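Reusing single-wall cartons for parts storage: how many cycles?
4 min read

stojan_l
We reuse inbound cartons as shelf bins for small castings. Single wall, C flute, no lids. After a humid spring the bottoms sag and the side panels bow out. Is there a sensible rule for retiring them, or do people just wait until one fails? Load is about 30 lb each, static, two high.

Grarncombe
Two high is your problem. Open top means the upper box sits on cut edges with nothing tying the panels together. Most of the stacking strength is in the vertical corners, and once a corner has creased it doesn't come back. Go one high and you can run them for years.

amra_k
Disagree on "years." Board creeps under constant load even at moderate humidity. The strength figure on the maker's stamp is for new board, and a reused box has lost part of it before you put anything in. We date ours with a marker on the flap and scrap them at 12 months.

stojan_l
Is the 12 months measured or picked?

amra_k
Picked. We had failures before that in 2018, but those were in an unheated bay.

Joo400
A date limit throws out good boxes and keeps bad ones. Press the corner with your thumb. If the flute gives, scrap it. If the bottom seam has been taped more than once, scrap it.

Grarncombe
Thumb test depends on whose thumb. For the bottoms, a loose pad of board cut to the inside dimensions helps more than extra tape. Run its flutes at 90 degrees to the bottom flaps.

o.aliyu
Seconding the pad. Cut it a hair undersize or it rides up the walls. I keep open cartons down at bench height and don't stack at all. One from my bench: 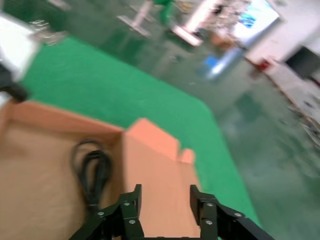 Open carton, flat floor inside.

Joo400
What about dust? Cut edges shed fiber, and that matters if the castings are oiled.

o.aliyu
Bag the oiled parts. Oil wicks into the liner anyway and the board goes soft from the inside.

selmav
Plastic bins. Priced over 100 cartons plus tape and labor, the difference is small.

stojan_l
Cartons arrive free, bins don't. I'll go one high, add pads, and try the thumb test on half and dates on the other half.

amra_k
Log the humidity too, or the comparison won't tell you much.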